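A segunda vida do jeans

Durante décadas, a calça jeans foi comprada para durar. Passava do irmão mais velho para o mais novo, ganhava remendo no joelho e, quando já não servia a ninguém, virava short ou pano de oficina. Esse percurso encolheu com a roupa barata, mas há sinais de que voltou a interessar a quem compra e a quem vende.

No brechó Arroyo, o denim ocupa 43 das 200 araras da loja. As peças chegam em lotes, passam por triagem e são separadas por peso do tecido, estado do zíper e desgaste entre as pernas, o ponto que costuma ceder primeiro. O que não pode ir à venda segue para a oficina Pondemwood, que corta barras, troca botões e aproveita bolsos inteiros em outras roupas.

O conserto mais pedido ainda é a barra. Depois vêm o cós e o reforço interno da coxa, feito com um retalho de cor parecida e costura em ziguezague. Um bom reforço acompanha o fio do tecido; se for posto atravessado, repuxa na primeira lavagem.

A cor também pesa no preço. O índigo tinge a superfície do fio e deixa o miolo claro, e por isso o jeans desbota onde há mais atrito. Lavar do avesso, em água fria e com pouco sabão, retarda o processo. A secadora é dispensável.

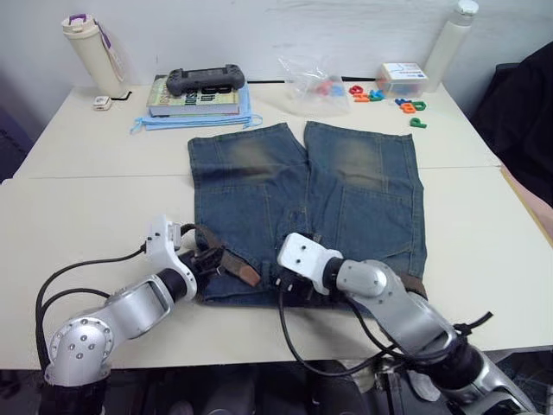

Short jeans de lavagem média, com áreas desbotadas nas coxas e cinto de couro marrom.

Para transformar uma calça em short, a oficina recomenda marcar o comprimento com a peça vestida e cortar 2 centímetros abaixo da marca. Quem prefere a barra desfiada pode puxar os fios com uma agulha e passar uma costura reta no limite do desfiado. O short Hasard, modelo masculino feito de calças usadas, sai da Pondemwood com bainha dupla.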